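4.2. La uva como unidad problemática

Toda clasificación doméstica de alimentos tropieza tarde o temprano con la uva. En las entrevistas de Pavdale, los hogares consultados separaban sin titubear las patatas de las manzanas y las manzanas del pan, pero la uva obligaba a pensar. ¿Es una pieza o es un montón? Quien compra un racimo dice haber comprado «uvas»; quien lo deja en la mesa pone «la uva»; y quien encuentra tres granos rodando por el fondo del cajón no dice nada, porque ya no los considera comida sino limpieza.

Estrella propuso en el trabajo piloto de Skornesel tratar el racimo entero como unidad y los granos sueltos como residuo. La propuesta tiene la ventaja de la sencillez y el inconveniente de que ningún frutero la suscribiría. En nuestra codificación hemos conservado las dos categorías, racimo y grano, y hemos añadido una tercera, que en las notas de campo figura como «lo que hay en la caja», para los casos en que las codificadoras llevaban más de 10 minutos discutiendo. Se recurrió a ella con una frecuencia que preferimos relegar al apéndice.

La caja baja de listones agrava el asunto. Su poca altura invita a extender el contenido en lugar de apilarlo, y lo extendido se mezcla con los vecinos. En la figura 3, la caja más cercana reúne uvas pequeñas, moradas y rojas, junto a un racimo verde, un fruto ovalado de color verde oscuro y un par de hojas; la otra combina verdura de hoja con fresas. El fruto ovalado dividió al equipo: Buenaventura sostuvo que era un pepino, el resto se inclinó por la lima, y consta en acta como «verde, ovalado». Las hojas plantean una duda más seria. Según el protocolo son adorno, salvo que alguien vaya a comérselas, y el protocolo no explica cómo averiguarlo.

Queda el racimo alzado, el de uvas verde amarillento, que no pertenece a ninguna de las dos cajas mientras alguien no lo deposite en una. El manual de Tretgate asigna estos casos al recipiente más próximo – criterio cómodo, aunque convierte la geometría en botánica. Nosotros los anotamos como «en tránsito» y los excluimos del recuento por caja.

Figura 3. Dos cajas de listones con fruta y verdura, y un racimo de uva blanca en tránsito.
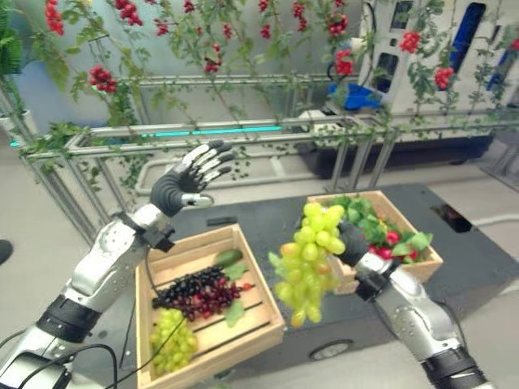 4.3. Acuerdo entre codificadoras

El acuerdo fue alto para las fresas y decreciente a partir de ahí. Las discrepancias sobre las hojas se resolvieron por turnos.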